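The Long Pause Before the Apple

By Mudassar Shaikh

By the time I got to the Weltetti office in Hasbridge on a Thursday morning, the argument about the basket had already been going on for a while, and I'm happy to report that it was still going when I left. It's a friendly argument, the kind that people who like each other can pick up again after lunch without anyone needing to be reminded where they were. On one side is Jawad Rizvi, who writes most of the motion planner and believes that if you tell a robot precisely where things are, it will reach them. On the other is Sobia Pirzada, who runs perception and would like it understood that "precisely where things are" is a fairly large request.

I had come to write about software, and I'd been worried there wouldn't be much to look at. Software people tend to sit very still. But Weltetti tests everything on a real table with a real pair of arms, and the job that week sounded like something you'd hand to a child who was hanging around the kitchen: fruit in a basket, bowl on a tray, move the fruit to the bowl. Rizvi pulled a second chair over to his monitor for me and moved a stack of printouts so I'd have somewhere to put my coffee, and for most of the morning I watched him and the arms and tried not to ask too many questions at once.
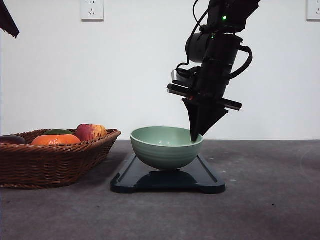 The planner is called Betancur, and it has been through a great many versions. Rizvi started it as a fairly textbook piece of work. You give it a model of the arm, a model of everything the arm shouldn't hit, a place to start and a place to finish, and it hunts for a path between them, trying out random poses and stringing together the ones that don't end in a collision. In open air it finds a route almost before you've let go of the key. Ask it to bring a pair of fingers down close to the rim of a bowl, though, and the number of acceptable poses shrinks to a sliver, and a planner that works by making guesses spends a lot of time guessing badly.

His worst case that spring took 44 seconds. He has it saved, and he played it for me with what I can only call affection. The arm hangs there. A progress line crawls along the bottom of the screen. Rizvi folded his hands and waited with me, and when the path finally came up it was a lovely smooth curve that anyone would have been pleased with.

"People think it's stuck," he said. "It's working very hard. It's just working hard on the wrong part of the problem."

The wrong part, as he explained it to me over a rather long lunch, was the bowl. Betancur had been treating it as a solid lump, since that was the shape it had been given, a sort of fat cylinder with no inside. Reaching over the rim meant putting a finger through what the planner believed to be ceramic. So it kept looking for clever ways around, and found almost none, and the one it did find had the fingers letting go from a good deal higher than anybody wanted an apple dropped. The fix was to give it a hollow bowl, built out of a ring of little slabs with a floor, and to shave down the safety margin near the rim while leaving it generous everywhere else. Writing the ring took him an afternoon. Deciding how much margin to shave took most of April.

I asked whether he'd been nervous the first time he ran it on the arm.

"I had my hand on the stop button the whole way," he said. "I still do, if it's a new build. I like that bowl."
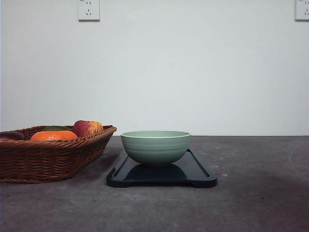 What the fixed camera believes

Pirzada's desk is at the other end of the room, and her screens are a good deal more colorful. Her software takes the view from a camera that never moves and tries to decide which patches of it are things, which things are worth picking up, and where they sit in space. She talks about it the way some people talk about a promising but overconfident student.

The bowl, it may surprise you to hear, gave her less trouble than the thing underneath it. The tray is dark and it has a sheen, and a pale bowl standing on it leaves a dark, rounded smudge in the surface, a mix of shadow and reflection. For a few weeks her segmentation model would now and then include that smudge as part of the bowl. This made the bowl taller than it was, and it extended downward, into the table. Betancur, being handed a bowl that went through the furniture, would sensibly refuse to plan anything at all, and a polite message would appear on Rizvi's screen saying that the starting state was in collision.

"So he'd come over and tell me the camera was wrong," Pirzada said, "and I'd tell him the camera was fine and it was the model that was wrong, and then he'd go back and sit down again, because that didn't help him."

She could have swapped the tray for a dull one, and she admits there was a day when she had the cupboard open. In the end she added a check that's so plain she was almost embarrassed to show me. The system already knows where the tabletop is, because it fits a flat plane to it at startup. Anything the segmentation claims to have found below that plane gets thrown away before the planner ever hears of it. There's some more delicate work on top of that, with labeled reflections mixed into her training set, but she thinks the plain check does most of the good.

The basket is harder, and it's where she gets quiet and starts drawing on the back of things. From the side, all you get is the tops of the fruit over a woven rim. The apple stands up nicely. The orange shows you a rounded top and not much else. Then there's something green tucked in behind the orange, and from the fixed view it's a thin curve that her model would call one thing in the morning and something else at four in the afternoon. She won't guess at the hidden part if she can help it. She'd like to go and look.
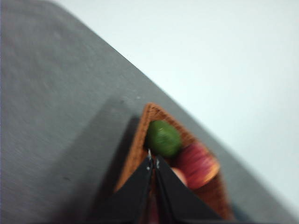

Going and looking

Going and looking is the part of the system everyone at Weltetti is proudest of, and it's also the part that started the argument. The idea is simple enough to tell at a dinner party. If the fixed camera isn't sure what it has, the planner is asked to bring the wrist over the basket first, so the camera riding there can look down into it, and only then does anyone talk about grasping.

The trouble is that a wrist camera is attached to a wrist, and wrists move. The view smears as the arm travels, edges go soft, and the fingers themselves take up a great chunk of the picture right where you'd most like to see fruit. Pirzada wanted the arm to stop dead over the basket, settle, look, and carry on. Rizvi, who had spent a year making his motions flow, felt about this roughly the way a pianist might feel about being asked to pause for a bus.

They've met somewhere in the middle. The perception loop now updates at 10 hertz while the arm is on its way, and every update carries a score for how blurred it is, worked out from how fast the joints were turning when it was captured. Sharp views count for a lot and smeared ones for very little. If the running estimate gets confident enough on the approach, the arm never stops. If it doesn't, the planner stretches out the last bit of the path so that the wrist slows down over the basket, and that slowing down is the long pause that visitors notice and ask about. Her software also masks out the fingers before it does anything else, using the joint readings to work out where they must be, after a memorable stretch when it kept proposing to pick up its own left fingertip.

The box of old mistakes

None of this would hold together, both of them told me separately, without Faisal Ansari. Ansari looks after Primton, which is the company's replay tool, and if you have ever tried to work out why something went wrong ten minutes after it went wrong, you'll understand why people bring him cake. Primton records every camera, every joint, every plan that was tried and every plan that was rejected, all against the same clock, and lets you drag a slider back and forth through it.

He showed me how a new build gets tested. Before it's allowed near the arms it has to get through 10 recorded failures that the group picked together, among them the bowl that went through the table and the fingertip business. They're old sessions, and the new software is fed exactly what the old software saw and asked what it would have done. He opened one for me and slid along to the quiet stretch before any motion begins, with both arms up and waiting and a list of candidate paths ticking by in a side panel.

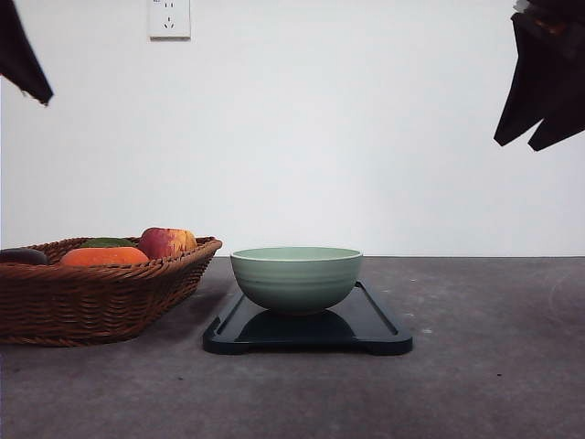 Clocks, he told me, are his real job. The cameras and the arms each stamp their own data, and if those stamps drift apart even slightly, the fruit appears to be somewhere it was a moment ago. For a while the two arms disagreed with each other, and Betancur, which plans for the pair of them together so they won't meet in the middle, was keeping the left arm clear of a right arm that had already gone elsewhere. You'd never find that by staring at the table. Ansari found it by noticing that one line on a plot was a little to the right of another line, and then, being Ansari, by staying until after nine to find out why.

Asif Memon, the newest of the bunch, is now writing the piece that decides which arm should take which fruit. His first version gave everything to whichever arm was closer, and with the basket off to one side you can probably guess how the work got shared out. His second version weighs the whole trip, including who'll be in whose way at the bowl, and it was running in simulation on the evening I left, with Rizvi and Pirzada standing behind his chair. She was asking whether he'd left time for a look. Rizvi wanted to know how much time she meant.

Comments (4)

gantry_gail
The reflection bug brought back some memories. We had a polished steel bench and our detector was convinced there was a second set of parts underneath it. We did end up painting the bench.

Tomwrench
Great read. Would have liked more on how they chose the margin near the rim. "Most of April" is doing a lot of lifting there! Did they tune it by hand or measure the calibration error first?

P. in controls
Tomwrench, I'd bet on both. You measure the error, add a bit, and then add a bit more on the day you have to stand next to it.

lmh
I sent this to my dad, who has asked me for years what I do all day. He wants to know why you can't just tip the basket.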